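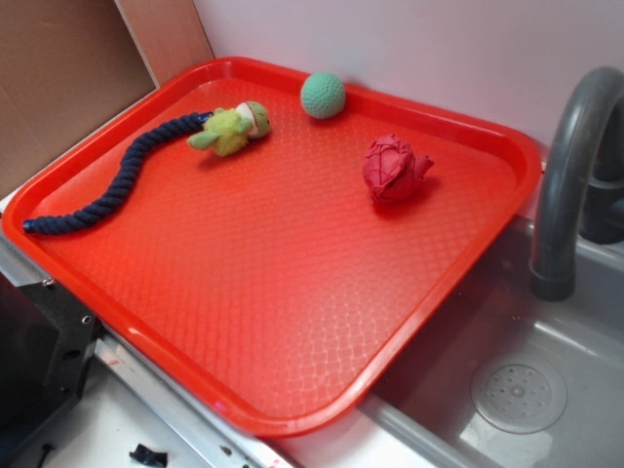

Escribo esto rápido que entro en turno en un rato y si no lo suelto hoy no lo suelto.

2024-10-11. Ya van siete meses desde que en marzo metieron los brazos en la nave de devoluciones de Druvska. Me habéis preguntado varios por correo y siempre contesto lo mismo, "bien, tirando". Pues va la versión larga.

Antes éramos 8 en la línea de clasificar. Ahora 3. A los otros cinco no los han echado, eso hay que decirlo, dos están en expediciones y los demás en el almacén de Grurnton, que pilla lejísimos y sin autobús decente. Pero la línea ya no es la línea. Se nota sobre todo a la hora del bocadillo.

Lo que nos llega es lo blando. Juguetes de mascota, pelotas, cuerdas trenzadas, peluches pequeños. Lo que viene en caja se lo come la máquina sin pestañear, caja tras caja, todo el turno. Lo blando no. Una cuerda nunca cae dos veces igual, hace una ese, se dobla, se engancha a lo que tenga al lado. Un bicho verde de peluche tumbado de costado no tiene lado bueno por donde cogerlo. Y luego están esas cosas arrugadas como una col, que ni yo sé por dónde empiezan.

Así que mi trabajo ahora es poner bandejas. Cojo piezas, las pongo en la bandeja roja, separadas, miro el monitor y espero. Si el sistema las reconoce, verde y a otra. Si no, corrijo en la pantalla, le digo qué es cada cosa y repito. El mes pasado mi puesto hizo 2558 piezas y tuve que corregir 557. El encargado dice que es un dato buenísimo. A mi me parecen muchas correciones para una espalda que se supone que ya no trabaja.

Que la espalda, ojo, mejor. Eso se lo reconozco a los de Gremier, que son los que montaron todo. Ya no cargo jaulas ni me agacho al fondo de los contenedores, y llego a casa con ganas de cenar sentada y no tirada en el sofá. Lo que llevo peor es la vista. Y la cabeza. Ocho horas mirando si un cuadradito se pone verde cansan de otra manera, más tonta, no sé explicarlo.

Otra cosa, el ritmo. Antes lo marcábamos nosotras. Si una iba floja la de al lado apretaba un poco y ya está, nadie se enteraba. Ahora queda todo apuntado, cuánto tardas por bandeja, cuánto paras. No te dicen nada, pero está apuntado. Y una se acaba aguantando las ganas de ir al baño por una gráfica, que es de tontas, ya lo sé.

La formación, regular. Una mañana con un portátil y un manual traducido de aquella manera ("aplique el objeto en la región de confianza"). El resto lo aprendimos a base de probar. Truco para quien esté en las mismas: las pelotas rugosas, lejos del borde, que ruedan. Las cuerdas, estiradas todo lo que se dejen. Y no poner dos cosas del mismo color juntas, que el programa de Juhl (el de reconocer, el brazo es otra cosa) las junta en una y luego te toca borrar a mano.

También me han subido de categoría, "técnica de preparación". En la nómina se nota lo justo, un par de cafés. Lo hemos pedido por escrito, que se revise el plus, porque enseñarle a la máquina no venía en el contrato de ninguna. Todavía sin respuesta. Dicen que después de la campaña de Navidad.

Miedo? Pues a ratos. Cada corrección que meto es una que el mes que viene igual ya no hace falta. Lo pienso y sigo poniendo bandejas, que el alquiler sale el día uno. Hay compañeras que prefieren no hablarlo y lo respeto.

Me dejo lo de los turnos de noche, que tiene tela, y lo del traslado a Grurnton. Otro día. Si trabajáis en algo parecido contadme en comentarios cómo os lo han pagado, sobre todo si hay plus, que me viene bien para la reunión.

Me voy que ficho.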